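Equipment Review: Akier Lamont Park Helmet

The Akier Lamont is a hard-shell helmet intended for BMX park and street riding. It was reviewed for the Plavbridge BMX Association over 6 weeks of coached sessions, on the indoor ramps and on the outdoor concrete bowl. Three samples were supplied at retail price from the association's equipment budget, one in each adult size. The manufacturer had no part in the review and did not see the text before publication.

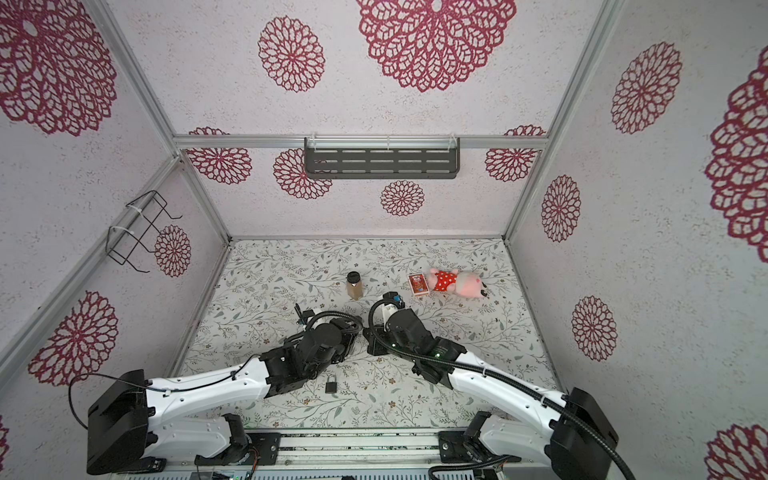
The Lamont is sold in two finishes, a plain matte shell and a patterned one, and the association bought both. The matte finish marks easily and shows every contact with coping or concrete. The patterned version hides scuffs considerably better, in the way that crimson mandala patterns on a speckled white wall draw the eye before any small blemish does. Riders who expect a helmet to look presentable for a full contest season should consider paying the difference. The two finishes otherwise share the same shell, liner and straps.

Fit is good across the size range. The shell sits low at the back of the head and leaves a clear line of sight when the rider looks up toward a landing. Each helmet comes with two sets of pads, and most of our riders settled on the thicker set at the sides and the thinner set at the crown. The pads attach with hook-and-loop tabs, which held well through repeated washing. Riders with long hair reported that the rear pad shifted when the helmet was put on quickly.

The buckle is the weakest part of the design. It closes securely, but the release is small and awkward to operate in gloves. The strap dividers also slip during the first few sessions and need to be reset. Coaches working with younger groups should allow time for this before riding begins.
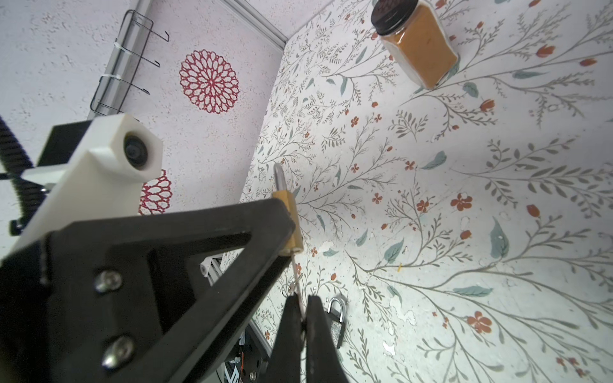 Ventilation is adequate for indoor use. Outdoors in June, on the open side of the bowl, several riders removed the helmet between runs and asked for longer breaks. The earlier Allness model has larger front vents and remains the more comfortable choice in warm weather, although it is heavier and its liner covers less of the temple. Riders who compete mainly in summer may wish to try both.

A session of 30 minutes was enough for most riders to forget the helmet was new. Noise from the vents was low, and the shell did not shift during tailwhips or on rough landings to flat. As with any helmet of this type, the Lamont must be replaced after a significant impact — the liner can be damaged with no visible mark on the shell.

The association will add the Lamont to its loan stock in the medium and large sizes. The small size will be reconsidered when a revised buckle is available. Members who already own an Allness in sound condition have no pressing reason to change.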